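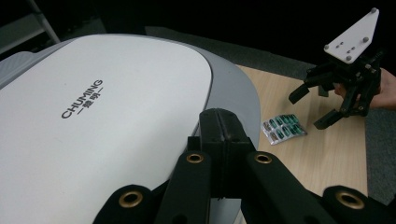 Ticket 621 — Tallero handheld gripper pair, right-hand unit
Status: open, waiting on us (me, basically)
Raised: 25 May 2025

Hello again, me with the Tallero pair. I've pasted my notes in as I went, so apologies if they ramble a bit, but your form said more detail was better and I took you at your word!

The problem: the right-hand gripper has started reporting its fingers as slightly open when they're fully shut. The left one is fine. We've had the pair since January and they've both been lovely to use up to now, so I'd like to get this sorted without posting anything back if we can.

We mostly notice it on thin, flat things. Blister packs of capsules are the worst — you squeeze, you can feel you've got hold of the foil, and the log still shows a gap. On anything chunky you'd never spot it.

What I've tried so far

Restarted both grippers and the Wudau software. No change.

Ran the zero routine with the fingers closed on nothing. It passed, the reading went to 0, and I got terribly excited. After 80 squeezes it had crept up again. Ran it a second time and got the same creep, a bit quicker if anything.

Swapped the cables left to right. The fault stayed with the right-hand gripper, so I think we can let the cable off.

Swapped the finger pads over as well (fiddly, and I dropped one of the little screws on the carpet, which took longer to find than the swap did). Still the same gripper playing up.

Checked the screws on the white triangular plate, in case the whole thing was flexing. All snug. I did put a bit too much muscle into one of them but it seems to have forgiven me.

Wiggled each finger link by hand with the power off. There's a tiny bit of play in one of them on the right-hand unit that I can't feel on the left. I didn't want to take the link apart without asking, as the Eberhard booklet that came in the box stops at pad changes.

Reply from support, pasted in so it's all in one place:
"Thanks for the thorough notes. Play at one link would fit what you're seeing. Please don't tighten the pivot yet. Could you run the slow close test, 5 times on each gripper, and send both logs? Also let us know whether the unit has passed 400 hours."

Right, so, slow close test done on both. The left gives me practically the same line every time. The right has a little step near the end of the travel, in the same spot on every run, and I can feel it as a faint click if I hold the body loosely. Both logs are attached.

On the hours, it's nowhere near 400. I can't find the exact figure in the menu — is it under Device or has it moved since the last update?

Two more questions while I've got you. If it does need a new link, can I fit it here, or does it have to go back to the Kitotmont workshop? And can I carry on using the left one by itself in the meantime, or does the software sulk if its partner's unplugged?

I've put a bit of tape on the bad one so we don't mix them up.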